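I've been asked often enough whether a machine can take over the boring jobs yet that I went to look, on a Monday in January, at the lab the Pirihi people share with Vornero. Short answer: some of the job, slowly.

My own trade is sorting circuit boards, 17 years of it at Vullby. You pick one up, look at it, slot it in a rack. A new hire has it before lunch.
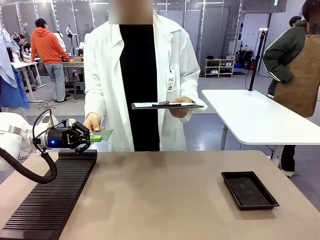 The picking up is the part everyone worries about, and I think it's the nearest to done. Two fingers are enough for a flat board. What I'd want to know is what happens when the board comes at an angle, or two are stuck together. At Vullby we do 200 an hour on a good day, and I wouldn't bet on an arm keeping up.

Homes are harder. My kitchen drawer has a whisk, a peeler and a tangle of string in it, and none of it sits where it sat yesterday. Long thin things are a pain even for me.

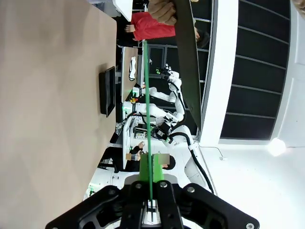
Ellar wrote in to say I'm too gloomy, that speed doesn't matter if the thing works all night, and that 85 an hour with no breaks would beat my whole shift.

Fair point on the math. I'd still need to be there for the jams, so I'm not sure who gets the night off. For laundry or dishes I'd take slow, as long as I could leave the house.

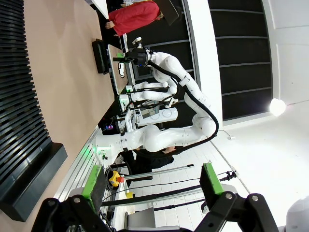
White arms and green finger pads at the lab.

I'll go back in the summer and ask again about stuck boards.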